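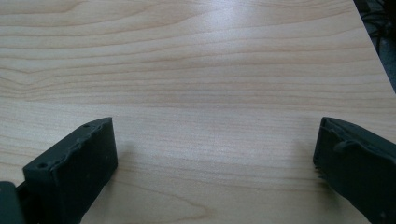
Tumau Hand-Held Gripper, Data Collection Version

The Tumau is a two-finger gripper carried by a person and used to record manipulation demonstrations without a robot arm. The camera is mounted on the tool and looks past both fingers at the work surface. Policies trained on the recordings can be run on an arm fitted with the matching Flekmont end effector.

Method

Each session opens with a bare-table segment. The operator holds the fingers wide apart over the table with nothing between them and moves the tool slowly across the surface. The segment is used to check finger position in the camera view, exposure, and tracking on a surface with little texture. Wood grain gives the tracker usable features. Glare from overhead lighting removes them locally, and the software masks those areas before pose estimation.

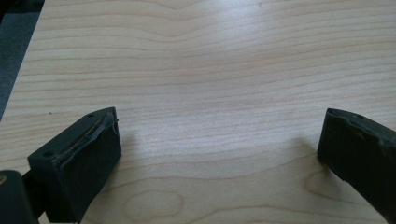 The table edge is kept in view for part of the segment, as it supplies a long straight line for checking tilt. Operators should cover the surface in both directions and include at least one corner.

Result

The method was tested at the Bomcombe site on 1194 demonstrations, of which 379 were recorded without the bare-table segment. Recordings with the segment needed fewer manual pose corrections. No difference was found in grasp timing. The full write-up is included in the Pálfi software download.

Supplied with each unit

Gripper body with 4 fingers (one pair fitted, one spare)
6 replacement grip pads
Finger screws and driver
Pálfi recording software, single-site license

Maintenance

Finger coverings and pads are wear parts. Check the upper edges for lifting or fraying before each session. Repeat the bare-table segment after any finger change; earlier calibration files do not carry over.

Page updated Jan 8, 2019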